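Power-saving plugs: your questions

Do plug-in power savers lower my bill?
We doubt it. The Adoritz plug promises to "smooth" your current and cut costs by 28 percent. Home meters bill you for the energy you use, and smoothing doesn't change that.

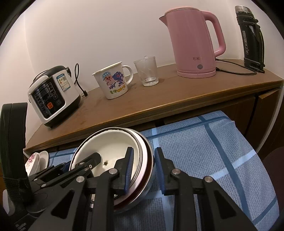 Reto Koller writes that his bill went down the month he plugged one in, so it must do something. Maybe. That month was May, when the heating went off.

Isn't standby power a real waste?
Yes, but look at the size of it. A device that draws one watt all year uses less than nine kilowatt-hours. 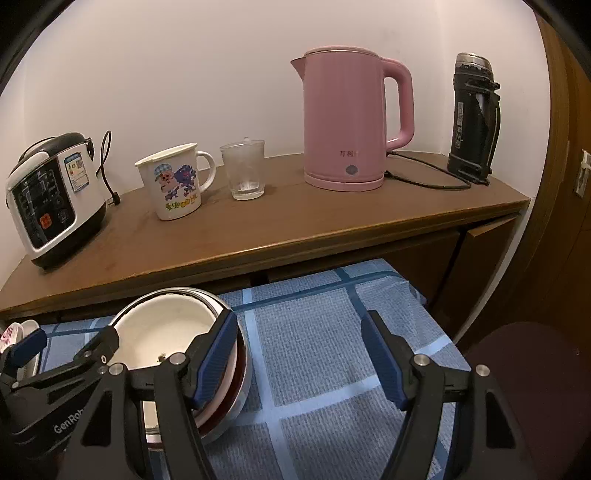 Multiply that by seven devices and you still have a small number — smaller than the one on the Tramovis box, which doesn't say how it was worked out.

What about the five-star reviews?
We read 70 of them for the Redstead model. Very few gave a meter reading from before and after.
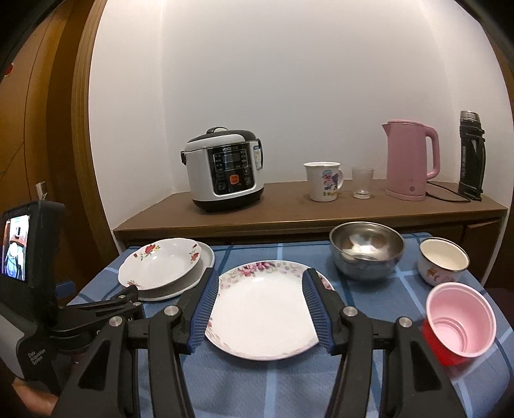 Photo: Hofstetter

A green light on the front proves that the light works.

Are they safe?
Some may be. Look for a safety mark from a testing lab, and check it on the lab's own site. If the plug gets hot or smells, unplug it. 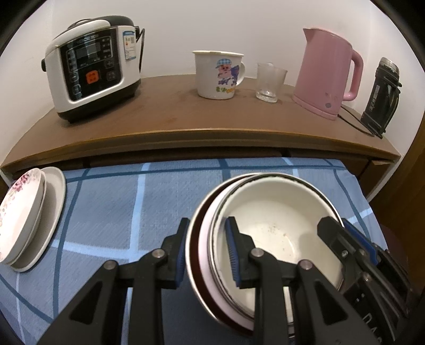 What should I buy instead?
Perhaps nothing. Read your meter at the same time each day for a week, then try switching things off at the wall.

Last updated January 18, 2019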